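Visuelle Odometrie driftet auf heller Tischplatte – wer hat Rat?

Handgreifer offen über der Holzplatte, so fangen meine Aufnahmen an:
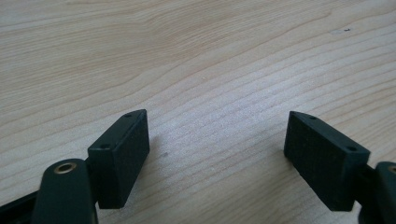
Beitrag 1 – honimard_fan
Hallo in die Runde! Ich lasse die Kameraposen mit Cirker 7 rechnen, und bei fast 72 Episoden läuft mir die Trajektorie weg, sobald nur noch Maserung im Blick ist. Auf 3,000 Merkmale pro Bild bin ich schon hochgegangen, leider ohne Erfolg. Habt ihr eine Idee?

Beitrag 2 – Tüftelkiste
Willkommen, das Leid kenne ich gut! Maskierst du die Finger? Die stehen im Kamerabild immer an derselben Stelle, und wenn der Tracker sich daran festhält, glaubt er gern, es bewege sich gar nichts. Bei mir hat eine feste Maske in Wijaya schon viel geholfen.

Beitrag 3 – lötzinn
Da muss ich freundlich widersprechen – die Maske schadet nicht, aber so feine Linien ähneln sich einfach zu sehr. Ich würde Marker an den Tischrand kleben und die Merkmale auf 1,150 senken.

Beitrag 4 – honimard_fan
Danke euch beiden, das ist lieb! Marker wollte ich eigentlich vermeiden. Ich probiere heute Abend erst die Maske und melde mich dann mit den Logs.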